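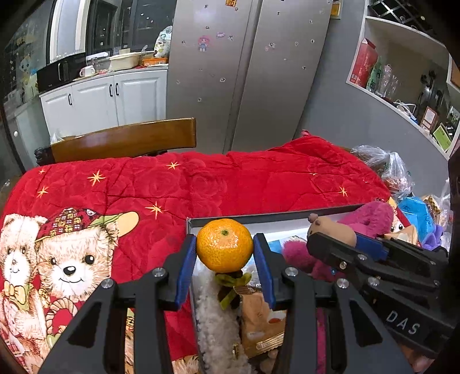 Mandarin between blue finger pads.

Jernero Entertainment News
Corrections, Removals and Reuse: FAQ
Last revised 22nd January

How do I report an error in a story?
Use the "Report an error" link under the byline. Enter the headline, the sentence you believe is wrong, and a source we can check. Reports without a source are read but go to the back of the queue.

How long does a correction take?
Misspelled names, wrong ages and wrong credits are fixed the same working day in most cases. Disputes over what a person said or did go to the standards editor, Wilmer Cáceres, and can take up to 10 working days.

Will I be able to see what changed?
Yes. A corrected story carries a note at the foot with the old wording, the new wording and the time of the change. Typing errors that do not affect meaning are fixed without a note. The public log holds 1,801 entries and can be sorted by section.

What is the difference between a correction, a clarification and an update?
A correction means we published something false. A clarification means the wording was accurate but could be misread. An update adds facts that came out after publication. Only corrections change the headline color in the archive listing.

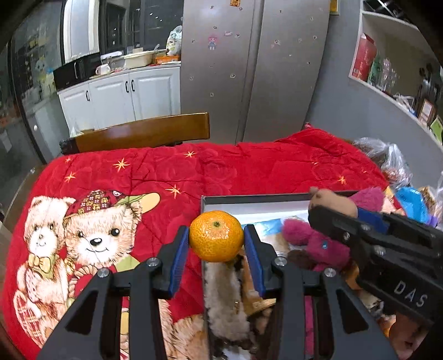 Mandarin in a gripper; open gray box at right.

Can a story about me be removed?
Rarely. We remove stories on a court order, where a minor was named in error, or where the whole report rests on a source we have withdrawn. Last year 71 removal requests were closed, and most ended in a clarification or an update. A publicist may file for a client but must attach signed permission.

Can I ask you to hide a story from search engines?
You can. The request form is the same one; tick "Indexing only." The page stays on our site. We have no control over copies held elsewhere.

Why does the same story appear under two bylines?
Part of our awards and touring coverage comes from the Gernwood wire. When a staff writer adds reporting to a wire item, both names are shown. Errors in the wire text should still be sent to us, and we pass them on.
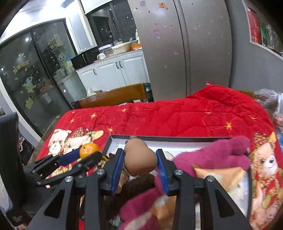
Wire corrections arrive as a replacement file and overwrite the earlier text, so the note at the foot may show a later time than the one on the Gernwood copy.

May I quote from your interviews?
Up to 600 characters per interview, with credit and a link. Longer extracts need written permission. Audio from the Bermúdez Sessions is licensed separately and is not covered by this page.

Are comments corrected too?
No. Comments are edited only for legal reasons. To have your own comment deleted, sign in and use the menu beside it.

Do you accept requests by mail?
Yes, to the Rulincombe office. Mark the envelope "Corrections" and include a reply address. Mailed requests are logged on the day they are opened.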